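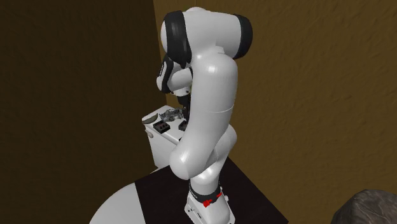
先说结论:还不行,但是比我三月份想的要强一点。

我是这个仓库的维护者,平时在 Jermont 上班,业余时间拉着 Thijs Van Acker 一起折腾这套数据。起因特别无聊:我们俩吃午饭的时候吵起来了,他觉得机械臂收拾桌子这种事“基本解决了”,我觉得差得远。吵到最后谁也没说服谁,那就做个数据集测一测呗!于是就有了 **Emthorpe**。

## 里面有什么

Emthorpe 是一套全仿真的家务小任务轨迹。一条白色机械臂,固定在深色的方形底座上,旁边一张白色的柜式小桌,桌上放几样东西,它得伸过去干活。没有真机数据,一条都没有,别再发邮件问我啦。

- 轨迹总数:3,000 条
- 任务种类:拿起、放下、推开、对齐、整理(五大类,细分见 `tasks.yaml`)
- 每条轨迹包含:渲染画面、关节角、夹爪开合、物体位姿、一句中文任务说明
- 失败的轨迹也保留,标签是 `fail`,原因写在 `fail_note` 里

`fail_note` 是手写的,文风不太统一。Thijs 写得像验尸报告,我写得像朋友圈,你们凑合看。

## 为什么挑这些东西

桌面上那几样物件看着随便,其实选了挺久。灰色的弯弯的那个浅家伙(配置里叫 `dish_gray`)考的是薄边抓取,夹爪稍微低一点就会撞桌面,高一点又会滑掉。带红色圆形部件的黑色方块叫 `block_red`,考的是对齐,任务说明里经常出现“和另一个黑块并排放”这种话。

最折磨人的是那团银灰色、格子状的金属玩意儿,`tangle_01`。它到处都是洞,抓哪儿都像能抓,抓哪儿都不太对。我本来想删掉它,Ekaette Chukwu 看完草稿以后坚决不同意,她说谁家抽屉里没有这么一团东西。行吧,留下了,后来它成了整套数据里我最喜欢的部分(也是挨骂最多的部分)。

还有遮挡。有些视角里,手臂自己的白色连杆会挡住一部分夹爪和物体。我们没有把这种视角筛掉。你在厨房里伸手拿盐的时候,胳膊也会挡住自己的视线,模型总得学会应付这个。

## 机器到底会不会干家务?

我们用 Draleo 做了基线,测试集 800 条,成功 714 条。看着很漂亮对吧?别急着发群里。

成功的绝大多数是“拿起”和“推开”,这两类几乎是送分。一到“整理”,画风就变了:它会把盘子挪开,再挪回来,再挪开,然后时间到了。还有一类失败我个人特别爱看,就是夹爪悬在目标上方,左右微调,迟迟不下去,跟我在超市挑西瓜一个样。

换成人话:你让它把一个方块从左边拿到右边,没问题。你让它“把桌子收拾一下”,它不知道什么叫收拾好了。我觉得这才是家务难的地方,抓取反而是小头。Thijs 至今不同意这个说法,他认为再多给点数据就能过去。你们要是跑出了支持他的结果,麻烦先告诉我,让我有个心理准备。

车间那边的活我们也试着对照过。“对齐”任务里的黑块,就是照着工位上摆件的思路设计的,东西固定、位置固定,成绩确实好得多。所以要是有人问我机器先进车间还是先进厨房,我押车间,押得还挺重。

## 怎么用

```bash
pip install emthorpe
emthorpe fetch --split train
emthorpe view --episode 200
```

第 200 条建议新手先看,长度适中,没有奇怪的接触问题。想直接上强度的,加 `--only tangle`,祝你好运。

读取工具叫 Bite,跟着包一起装,不用单独下载。在 Python 里大概这么写:

```python
from bite import load
eps = load("emthorpe", split="train")
print(eps[0].instruction)
```

内存小的机器请加 `stream=True`,我自己的旧笔记本不加必死。

## 已知问题

1. 灯光变化太少。墙基本是棕色系,一面深一面浅,模型很可能把背景也背下来了。
2. 物体不会变形,也没有液体。叠衣服、擦桌子、洗碗统统不在范围内。
3. `tangle_01` 的碰撞体做过简化,偶尔会出现夹爪“穿”进去一点点的情况。受影响的轨迹标了 `clip=true`。
4. 中文任务说明里有几句很口语,比如“那个灰的往里搁搁”。我故意的,不打算改。
5. 成功判定只看最后的位姿,过程再粗暴也算过。把盘子砸到位也是到位……这条我准备在下一版里修。

请不要拿这套数据的分数去论证什么产品能进家门。仿真里掉个碗,重置一下就好,你家地板可没有这个按钮。

## 许可和联系

数据用 CC BY 4.0,代码用 MIT。有问题直接开 issue,带上轨迹编号和 `bite` 的版本号,光写“跑不起来”的我真的没法查。想贡献新任务也欢迎,先看一眼 `CONTRIBUTING.md` 里的命名规则,尤其是物体名字后面那个下划线!

最后更新:2026年6月15日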